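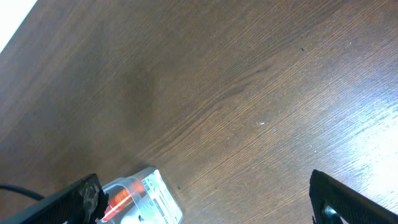
The grain of a wooden tabletop.

NOTICE TO RESIDENTS OF THE LOWER TOWN
Issued by the Office of Crossings, Grudulbridge

The Office wishes to inform residents that the river Paucar did not return this morning. It was last recorded in its bed at 4 in the morning by the night clerk, who noted the level, signed the book and went to heat water for tea. On her return the bed was bare from the mill to the customs steps. The entry has been examined and found to be in order.

Residents are reminded that the bridge remains the only approved crossing. The toll is unchanged. The Office has received a number of letters stating that a person may now walk across the stones and reach the other side at no cost. The bylaws define the river by its banks, and both banks are present. Persons found walking between them will be treated as swimmers and must hold a swimmer's permit.

An inquiry was sent to Zutport, where the Paucar has met the sea for as long as records have been kept. The harbor authority replied that the river had arrived in the usual amount and that no complaint had been made. A second inquiry was sent upstream to Drastora. The reply stated that the river had left Drastora on time. The Office therefore considers that the Paucar is in good health and is absent only from Grudulbridge.

A search of the archive has found one earlier case. The river was away for 50 days in the winter after the old ferry was sold. The ferryman had been in the habit of wishing it good night. The record does not say that the two matters were connected, but it shows that a sum was set aside in February for the ferryman's wages, although there was no longer a ferry, and that the sum was paid every year until his death. The payment was then ended as a saving.

The Office has accordingly approved a temporary post. The holder will stand on the customs steps each evening at dusk and address the river in a clear and civil voice. No script will be provided. Applicants should be patient and should own a warm coat. Previous experience with lakes will be considered.

The night clerk has asked that it be added to this notice that she heard water under the floor of the office shortly before dawn – not a great deal of it, and moving slowly, as a visitor moves in a dark hall. The floor has since been inspected and is dry. She has been given permission to leave the door open.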